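**Lallstead Tabletop Sorting Study – progress note for May**
To: Ingrid Yazzie, Boateng Fund
From: Dexter Pennington

Ingrid, you asked for something shorter than last quarter's report and with fewer adjectives. I have managed the first.

**Where the money is**

The grant for this phase was 3,944 dollars. We have spent 3,000 of it, mostly on household items, shelving and the black fabric, which costs more by the yard than anything I have ever worn. The remaining 944 is set aside for replacements and the second printing of the item catalog. The claim for the Flamar storage bins is not in these figures. They sent us lids for a different bin, and we are still discussing whose idea that was.

**Where the work is**

The plan called for a catalog of ordinary household things, arranged in small groups on a table, with a written note on every arrangement. We now have 2,069 arrangements logged in Naratero. Of those, 811 have been checked by a second reader, so the checking is well behind the logging. I said in the last report that it would catch up by spring. I did not say which spring, but I accept that you were entitled to assume.

The backlog has a dull cause. Our notes were written by several people, and each had a private view of what to call a dish with sides. We had "tray," "plate," "shallow bin" and, in one memorable stretch, "pink thing." The new word list went into use this month and the checkers are already moving faster.

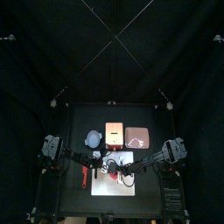 The word list has also settled the question of how we group items. Each arrangement now gets one container, one rigid object and one soft or awkward one, and the note has to name all of them in the agreed terms. The current back row is a fair specimen: a pale blue bowl with two small handles, a wooden box with a slot in its upper face, and a pinkish-mauve tray with something white and crumpled sitting on it. The bowl and the box took one line each in the old notes. The crumpled item took a paragraph and a phone call. Under the new list it goes down as "soft, translucent, no fixed shape," and everyone gets to go home.

**What has gone less well**

- The bowls. We ordered a set in matching colors and then found that matching colors make it hard to tell from a note which bowl is meant. The replacements are deliberately mismatched – my mother would be appalled.
- Light on the white board. Early notes complained of glare, and I have asked the checkers to flag any entry that mentions it. Those arrangements will be set up again.
- The storage room. We share it with the building's holiday decorations, which have seniority.

**Before the next report**

1. Bring the checked total level with the logged total, pausing new arrangements for two weeks if needed.
2. Rewrite the old notes that use retired words, starting with the pink ones.
3. Send you a draft of the catalog, with the index done properly this time.

I need one decision from you. The catalog could go out with items listed by room (kitchen, desk, bathroom) or by shape. The team prefers shape. I prefer room, as people looking for a bowl tend to start in the kitchen. A yes or no by email is fine, and I will pass it on as though it had been my view all along.

Receipts are in the usual folder, including the one for the fabric.

Dexter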